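Wendari Open

The Wendari Open is a yearly horseshoe pitching tournament held in the lakeside town of Wendari, and it has grown over the years into one of the friendlier stops on the regional calendar. Play is spread over two days every February in the old Hinard Hall, a long indoor building with clay pits at both ends and enough heating to keep most fingers working.

Entrants are sorted into seven classes by their average from the season before, so a newcomer will usually meet other newcomers – a kindness that regulars are fond of pointing out. Each class plays a round robin, and the top two then meet in a final for the Frandsen Cup, a rather dented silver bowl given by the Frandsen feed store. The top class also shares a purse of $1,000.
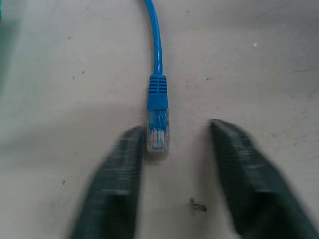 According to Hinard Pitchers, the round robin is the real heart of the weekend, and a player who travels all that way ought to get a full day of games even after a bad start. The club has held to that view through several proposals to switch to a knockout bracket, which would certainly finish sooner and let everyone get home before dark.

The 2022 edition drew 167 entries, the most so far, and to fit them all in, games in the lower classes were shortened by 10 shoes per player. Opinions on the change were mixed, and it was dropped again in the rules the club put out on 2022-05-03.

Scores are kept on paper at each pit and then entered in Ruredix, a results program that also works out ringer percentages and the next season's averages. The paper cards are still the official record, and if the two don't agree, the card signed by both players is the one that counts.

See also: Frandsen Cup; Hinard Hall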